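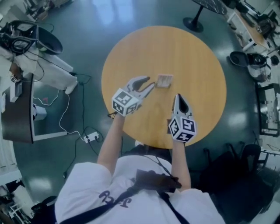
CODGATE, 13 November 2024

Reading time: 3 min

How to Care for an Oiled Wooden Table

The Killow Furniture Library lends tables, chairs and shelving to households and small offices in the Codgate area. Borrowers are responsible for routine care of any item kept longer than one season. The procedure set out in this guide applies to tables with an oil finish. It should not be used on varnished, painted or waxed pieces, which are covered by separate guides.

Check the finish first

Place a drop of clean water on the underside of the top, or on another spot that will not be noticed. On a sound varnish the drop will sit on the surface and leave no mark. On an oiled top that needs attention, it will darken the wood within a few minutes. If the result is unclear, consult the care card supplied with the table before going further.

What you will need

Two lint-free cotton cloths, a mild soap, a sheet of fine sandpaper, a clear furniture oil and a pair of thin gloves. Work in a room with a window open and keep the heating low. Most round tables for four require very little oil, and a small can will serve for several treatments.

Cleaning

Remove everything from the table and wipe away crumbs and dust. Add a little soap to warm water, wring the cloth out well and wipe along the grain. On a round top the grain still runs in one direction, and circular strokes should be avoided. Wipe again with plain water and let the surface dry overnight. Oil applied over damp wood will turn cloudy and may have to be sanded off.

Sanding

Light rings and rough patches can be removed by hand. Fold the sandpaper over a flat block and use even pressure, again along the grain. Do not stop at the mark itself – carry each stroke well past it so that no hollow forms. Power sanders are not permitted on library furniture. Terence Oakley, who supervises repairs, asks that burns and cracks be reported and left untreated.

Oiling

Pour a small amount of oil onto a cloth, never directly onto the wood. Spread it thinly, beginning at the middle and finishing with the rim. Leave it for roughly 20 minutes, then wipe off everything that has not soaked in. Any oil left standing will become sticky. Wait at least 10 hours before applying another coat. Two coats are sufficient for normal use.

Used cloths can catch fire without a flame. Lay them flat outdoors until they are fully dry and stiff, or soak them in water and seal them in a metal container. Do not leave them in a heap or put them in an indoor trash can.

Afterward

Keep the table free of hot dishes and standing water for a week. Place felt pads under lamps and vases – rubber feet may stain new oil.

Questions about a particular item may be put to Edgardo Calimlim at the Killow front desk. Please have the loan number ready.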